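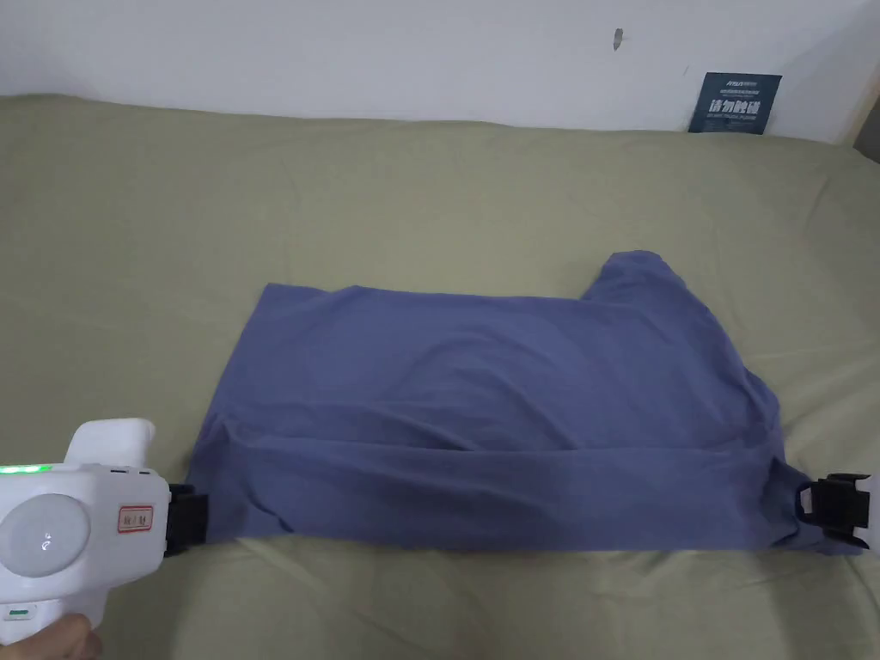

# Plegado de prendas de punto sobre superficie blanda

Informe de proyecto – Taller de Organización Doméstica y Textil
Autores: Yurii Kravchuk, Matvii Ivanyshyn
Entrega: 18/2/18

## 1. Objeto del trabajo

El proyecto estudia el plegado de camisetas de manga corta cuando no se dispone de mesa y la única superficie libre es una cama hecha. La mayoría de los manuales consultados parten de un tablero rígido. En las habitaciones de la residencia Estbridge la cama es el plano horizontal más grande y es donde los residentes doblan la ropa, de modo que el procedimiento se ha redactado para esa situación.

Se buscaba un método que diera un rectángulo de medidas repetibles, apto para guardarse en vertical en el cajón estándar de la residencia. No se ha estudiado el planchado ni el efecto del detergente.

## 2. Material

- Camiseta azul grisáceo de manga corta, usada como prenda de referencia.
- Cama con sábana verde salvia, sin colcha ni cojines durante las pruebas.
- Cinta métrica flexible.
- Cajón de cómoda modelo Brokitz, para la comprobación final.
- Hoja de registro en papel.

La prenda de referencia se lavó y se secó antes de empezar la serie. No se volvió a lavar entre ensayos. Las arrugas que aparecen en la tela son, por tanto, acumulativas, y así se han tratado en el apartado de resultados.

## 3. Términos empleados

**Borde guía.** Lado de la prenda que se mantiene recto y sirve de referencia para los demás pliegues.

**Cresta.** Relieve que forma la tela en un canto doblado cuando no se ha asentado con la mano. En la prenda extendida sobre la cama se aprecia una cresta larga, horizontal, en la parte baja.

**Joroba.** Abultamiento de una manga o de un hombro que sobresale del contorno. Es el defecto más frecuente de la serie y aparece casi siempre en una sola esquina.

**Caída.** Comportamiento de la tela suspendida de dos puntos, antes de apoyarla.

## 4. Procedimiento

1. Despejar la cama y tensar la sábana. Una arruga en la sábana se transmite al primer pliegue.
2. Extender la camiseta en sentido horizontal y separar las mangas del cuerpo.
3. Doblar la prenda sobre sí misma hasta obtener un rectángulo ancho. Asentar el canto desde el centro hacia los lados.
4. Revisar las esquinas superiores. Si una manga asoma por encima del borde guía, se introduce bajo la capa superior.
5. Si el borde guía no queda recto, levantar la prenda por las dos esquinas superiores, a la altura de los hombros, y separar los puntos de agarre hasta que el borde quede tenso.

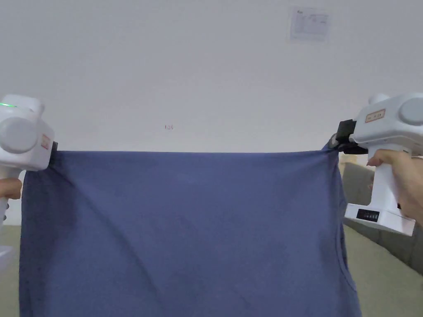

6. Comprobar la caída. Los pliegues diagonales suaves que bajan desde las esquinas son normales en un tejido de punto sujeto por dos puntos y no obligan a repetir el paso. Sí se repite cuando el borde superior hace curva.
7. Bajar la prenda hasta que el dobladillo toque la sábana y apoyar el resto sin soltar las esquinas.
8. Repetir el plegado y completar con dos dobleces en tercios. Medir el rectángulo y anotar el resultado.

## 5. Resultados

Se hicieron 27 ensayos. En 8 de ellos hubo que levantar la prenda y volver a extenderla. En otros 3 el rectángulo final no entró en el cajón Brokitz en posición vertical, siempre por exceso de grosor en un extremo.

El tiempo acumulado de la serie fue de 478 minutos, con mediciones y anotaciones incluidas. No se registró el tiempo de cada plegado por separado, lo que impide comparar el rendimiento de los dos autores.

La joroba apareció sobre todo cuando se omitía el paso 4. La cresta resultó menos problemática: desaparece en parte al hacer los dobleces en tercios, aunque deja una marca visible al desplegar.

## 6. Discusión

El colchón cede bajo la mano y el canto no llega a marcarse como en una mesa. Presionar más empeora el resultado, ya que la tela se desplaza hacia el hueco. Funcionó mejor pasar la palma plana y con poca carga.

La separación de los puntos de agarre en el paso 5 tiene un límite. Si se agarra demasiado cerca del cuello, los hombros caen hacia fuera; si se agarra más allá de la costura de la sisa, la tensión recae en la manga y el cuerpo queda flojo. Se recomienda tomar la tela en la zona del hombro, por dentro de esa costura. Al soltar queda a veces un pequeño nudo de tela en la esquina, que conviene deshacer con los dedos antes de seguir.

M. Ivanyshyn propuso colocar una lámina de cartón bajo la prenda. La variante se descartó para esta entrega – obliga a guardar un accesorio más en la habitación – pero queda anotada.

## 7. Limitaciones

- Una sola prenda y un solo tejido.
- Un único colchón, de firmeza no medida.
- Acumulación de arrugas entre ensayos.

## 8. Trabajo pendiente

Repetir la serie con una camisa de botones y con una sudadera. Y. Kravchuk preparará una hoja de registro nueva con una columna para el tiempo individual y otra para la esquina en que aparece la joroba.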